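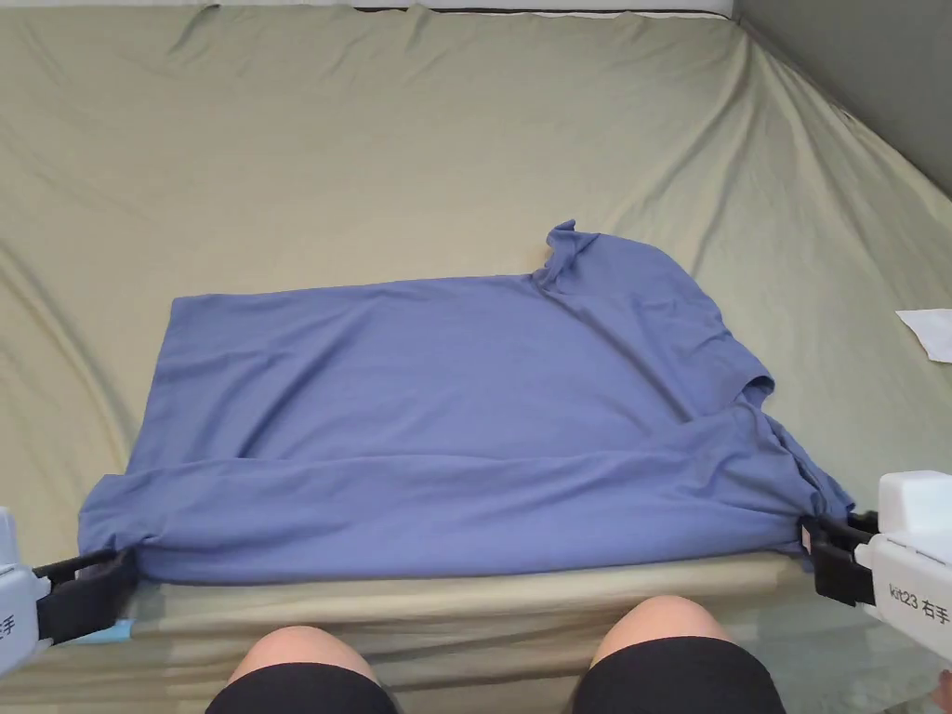 A blue T-shirt partway through a fold, held at two corners by hand-held grippers.

Rillthorpe Technical College opened its student robotics project to a second group this fall, and the course has kept the task it began with in March: folding a T-shirt. Torben Reinholz, who leads the project for the Department of Applied Engineering, spoke with the college newsletter on September 7, 2024, about the work his students are doing and what the department expects from the year ahead.

The project is known on campus as Preda, after the working title on the original proposal. Students use a pair of hand-held grippers, one in each hand, to carry out household tasks. The recordings they make are later used to train a two-armed robot in the department laboratory.

Mr. Reinholz said the choice of clothing as a first subject was deliberate. "We considered blocks and cups, and we had a very good set of blocks," he said. "A block has the same shape when you put it down as when you picked it up. A shirt does not, and I wanted the students to meet that problem in the first week."

Each student begins with a plain cotton shirt on a flat, covered surface. The written procedure calls for the garment to be spread out, the lower edge to be taken up at both ends and laid back over the body, and the sleeves to be dealt with afterward. Students are free to depart from the procedure, provided they note the change in their logbooks.

"The corners are where most of the trouble is," Mr. Reinholz said. "With your fingers you feel how many layers you have hold of. With a jaw you have to look. Students will close on a corner, lift, and find they have one layer of cloth and the other is still lying there. Then they have to decide whether to put it down and start over or try to rescue it."

He added that attempts of both kinds are kept. The first group recorded 2,000 attempts by the end of its term. Of these, 159 were set aside by the students themselves as unsuitable, chiefly for reasons of lighting or incomplete notes. A fold that came out crooked was not considered a reason to discard a recording.

"I had to say that many times," Mr. Reinholz said. "They are engineering students and they want to hand in the good one. I told them that if a sleeve bunches up and they correct it, I would like to have the correction."

Much of the grading rests on the logbook. Students record the garment used, the order of the steps, and any point at which they let go and took hold again. They also write a short comparison of their own method with that of a partner. Mr. Reinholz described the comparisons as the most useful reading he does during the term. Two students who believe they fold a shirt the same way, he said, will usually discover by the second page that they do not.

The position of the operator has also been a subject of discussion. Some students prefer to stand at a table, while others find they have better control seated low and close to the work. The department has left the matter open. "I sit, myself," Mr. Reinholz said. "My back has a vote."

Practice outside the laboratory is permitted and, in his view, should be encouraged. Surfaces at home are softer and less even than a bench, and a sheet will shift and wrinkle under the garment as it is pulled. A robot intended for ordinary rooms will have to manage the same conditions.

The project receives its equipment through Sodside, a regional lending program for technical schools, which supplies the grippers in numbered kits. Students sign for a kit at the beginning of the week and are responsible for checking the jaws and charging the units before returning them. Replacement parts are kept in the laboratory office.

In the coming term, the group will move from single shirts to a small stack, and later to towels and trousers. A selection of the recordings will be submitted to Rarero, the student robotics competition in which the college placed 199th at its first entry. Mr. Reinholz said he would be satisfied with a modest improvement.

"We entered late and we entered with one task," he said. "This time we will have several. What I look at is whether a student can explain why a fold went wrong, and that is not something the competition scores."

Enrollment for the spring section opens in the department office. No previous experience in robotics is required. Students should expect 2 laboratory sessions each week, in addition to time spent on the logbook.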